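Simulated room, 663 episodes, and the policy still can't find the cabinet

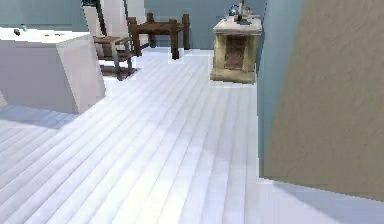 Last modified: 23 June 2023

Posted by Porkach

I am gathering navigation examples in simulation for a small learned policy. The task is dull on purpose: start somewhere on the floor, drive to a named bit of furniture, stop. The targets are the chair, the small dark table and the beige cabinet with the blue sphere on top. I drive with a gamepad, and my thumbs would like it known that they have now done 663 episodes.

Training loss looks lovely. Then I run 100 test episodes and it reaches the table in most of them, the chair in a fair few, and the cabinet in almost none. It sets off well enough, drifts over towards the light blue wall section on the right, and stays there like somebody waiting for a bus.

Start positions are random, or at least I pick them by hand while trying to feel random. Do I need more episodes, or different ones? I'd like to be finished before July, when I lose the good graphics card to a colleague.

Reginald Oyelaran

Different ones. Count your episodes per target before you record another thing. I'd bet the table has the lion's share, what with all that open floor in front of it and people liking an easy drive. I did precisely this last year and found 67 runs to the hard target out of a set I had been calling balanced in meetings.

Then look at where your starts are. "Trying to feel random" means the middle of the room, pointing forwards. Let a script choose the position and heading, including the ones you'd never choose: nose against the pillar, facing the white block, wedged in beside the chair.

The bus stop business is the usual thing with copied driving. You never get stuck, so it has never seen anyone get unstuck. Record some recoveries. Let the policy drive until it goes wrong, take over, steer it back to the cabinet, and keep only the part where you had the controls. I added 119 of those and it did more for me than the previous month of tidy ones. They are tedious to collect and you will swear at it.

Also check whether you trimmed the ends. If every clip has a second or two of you sitting still before you press save, you've taught it that parking is a skill.

Kasprzak

more data. always more data. I use about double that

Hollis Ridgeway

Agree with Reginald, ignore Kasprzak, who says this on every thread.

One addition - if the floor and walls look the same in all your episodes, change the lighting and plank colour between batches, and move the cabinet now and then. Otherwise it may learn the room and pay no attention to which target you named. Quick test: start it from one spot, ask for each target in turn, and compare the paths. If all three look alike, the target name isn't getting through, and no amount of gamepad will fix that.

Porkach

Counted. I'm not going to say how many were the table. Scripting the starts tonight.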